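**Status:** Closed
**Opened by:** Xiaoyan Lu
**Assigned to:** Muchen Fu, Encombe building support
**Location:** Ametepe building, fourth floor kitchen
**Equipment:** Rondia two-compartment refrigerator/freezer
**Priority:** Normal, raised to High on second report

## Fresh food side too warm, freezer normal

### Original report (Xiaoyan Lu)

The refrigerator in our kitchen isn't keeping food cold. Milk that was in date went sour over two nights. The freezer side seems fine and the ice packs are solid. The light comes on when you open it and I can hear it running. The dial inside was on 4, which is where it has always been. I turned it to the coldest setting before lunch and by the end of the day there was no difference I could feel.

There's also a little water under the vegetable drawer. I wiped it up and it was back in the morning.

I've put a note on it asking people to take home anything that could spoil. The kitchen on the floor below has let us use one shelf for now.

### First reply (Muchen Fu)

Thanks. Please turn the dial back to 4 and leave it there. On this model the dial mostly controls the compressor, and running it at the coldest setting can ice up the freezer side without helping the other side much.

Please also check these and reply on the ticket:

- Are any containers or bags pushed against the back wall, especially near the top vent?
- Do both doors close by themselves from halfway?
- Is anything stored on top of the cabinet, or pushed down behind it?
- Does the fan noise stop when a door is opened?

I'm leaving a thermometer at the front desk for you. Put it in a glass of water on the middle shelf and read it in the morning before people start opening the door. A thermometer hung in the air jumps around too much to tell us anything.

### Answers (Xiaoyan Lu)

There was a tray of catering leftovers right against the top vent. It's gone now. The doors close from halfway, although the left one is slow. Someone had stacked flattened boxes on top and a few had slid down behind. I pulled out the ones I could reach.

I can't tell about the fan. There's a hum, and it sounds the same with the door open or closed.

Thermometer at 7:40 a.m.: 49°F. It's 71 in the kitchen.

### Note (Muchen Fu)

49 is too warm. Our limit for shared kitchens is 41. Priority changed to High. I've asked reception to tape the door on the fresh food side until I've been up. The freezer can stay in use, but please open it as little as possible.

## Visit 1

Arrived 9:15 a.m. Readings and checks in the order I did them:

1. Pulled the unit out from the wall. More cardboard behind it, and a dish towel. Condenser coil had a thick layer of dust on the lower half. Brushed and vacuumed.
2. Checked that it sat level. It was leaning slightly forward, which explains the slow left door. Raised the front feet until the door swung closed without a push.
3. Door gaskets: paper test all the way around. Good grip everywhere except the lower corner on the fresh food side, where the paper slid out easily. Gasket isn't torn. Cleaned it with warm soapy water, dried it, and warmed the corner with a hair dryer until it took its shape again. Paper now holds.
4. Compressor running, case warm, no clicking or short cycling.
5. Evaporator fan runs. I held the door switch down and could hear it come up and feel air at the freezer vent. Very little air at the top vent on the fresh food side.
6. Took off the inside rear panel in the freezer. Frost on the coil was heavy and uneven, with solid ice across the bottom and into the drain trough. The duct to the fresh food side was partly closed off by it.

So the cold air was being made and had no clear way across. The water under the drawer fits with this. When the drain is blocked with ice, defrost water runs over the edge of the trough and comes down inside the other compartment.

Unplugged the unit for a manual defrost. Moved the ice packs and the frozen food to the lower kitchen (list taped to that freezer door). Towels on the floor, doors propped open.

Back at 2:30 p.m. Ice in the trough was loose. Lifted out what I could by hand. Please note for anyone reading this later: no knives or screwdrivers. The tubing on this coil is thin and a puncture finishes the refrigerator.

Flushed the drain with warm water from a turkey baster. It was slow at first, then a plug of something dark came through into the pan below and it ran freely. Emptied and washed the pan. Panel back on, power on at 3:10, dial at 4.

**Left as:** powered, empty, thermometer in water on the middle shelf. Do not load until the reading is 41 or under.

### Overnight reading (Xiaoyan Lu)

7:35 a.m., it says 38. The floor under the drawer is dry. Can we put food back?

### Reply (Muchen Fu)

Yes, but half full for now, and keep the top vent clear. I want a few days of readings before I call it done. A drain plug on its own can do this, but so can a defrost circuit that has stopped working, and in that case the ice will come back.

## Second report

### Xiaoyan Lu

It was fine for most of a week. This morning's reading is 44 and there's water under the drawer again, less than the first time. The other readings are on the sheet on the door. They go up a little every day.

### Muchen Fu

That pattern points to defrost. I'm bringing a meter and asking Shaohua Fang to come with me, as she worked on the same model over at the Batadine site.

## Visit 2 (Muchen Fu, Shaohua Fang)

Freezer rear panel off again. Frost was already building from the bottom of the coil, and the trough was starting to close.

- **Defrost heater:** unplugged and measured. Good continuity, no burn marks on the glass.
- **Drain:** still clear. Water poured into the trough went straight through.
- **Defrost thermostat:** should be closed when it's this cold. Open on the meter. Shaohua put the sensor in a cup of ice and salt to be sure, and it stayed open.
- **Timer:** turned by hand to the defrost position. Compressor and fan stopped as they should. Heater did not come on, which is what you'd expect with the thermostat open.
- **Damper on the fresh food side:** moves freely across its full range, 0 to 100 percent.

Failed part is the defrost thermostat. We didn't have one in the van. Ordered through stores. Deming Lu approved the cost by phone.

Second manual defrost done while we were there, to keep the kitchen going until the part arrives. Xiaoyan has agreed to keep taking the morning reading.

## Visit 3

Part arrived. Fitted at 10:20 a.m.:

1. Power off at the wall, checked with the light.
2. Panel off, old thermostat unclipped from the coil tube. Took a phone picture of the wire colors before cutting.
3. New thermostat clipped at the same spot, facing the same way, tight against the tube. It reads wrong if there's a gap.
4. Wires joined with sealed connectors and tucked away from the heater.
5. Panel on, power on. Left to pull down for two hours.
6. Timer turned by hand to defrost. Heater came on. Water in the pan within a few minutes. Timer advanced back to cooling, compressor started.

Shelves and drawers were washed and put back before we left. Zhiqiang Zou asked for a short loading guide to go in the kitchen binder, and I've put the text below so it stays with the ticket.

### Text for the kitchen binder

The refrigerator has two compartments, and the fresh food side gets its cold air from the freezer side. Leave space at the back of each shelf. Let hot food cool a little before it goes in, in shallow containers. Nothing goes on top of the cabinet or behind it. Close it between items if you're putting away a large order.
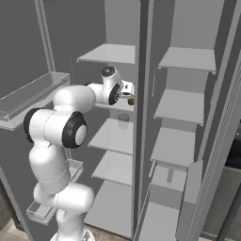

## Follow-up readings

Taken by Xiaoyan Lu each morning before 8, glass of water, middle shelf, dial at 4.

| Reading | °F | Water under drawer |
|---|---|---|
| First morning after repair | 37 | No |
| Second | 38 | No |
| Third | 37 | No |
| After the weekend | 37 | No |
| Last | 38 | No |

**Xiaoyan Lu:** We've been loading it normally since the third reading. No complaints. The frozen food is back from downstairs except one box with no name on it, which is still there if anyone wants it.

**Muchen Fu:** Good. Old thermostat kept in the stores cabinet with the ticket number on it, in case the supplier asks. Coil cleaning for this unit is added to the July round. If the reading goes over 41 again, reopen this ticket so the history stays together.

Closed at 4:05 p.m.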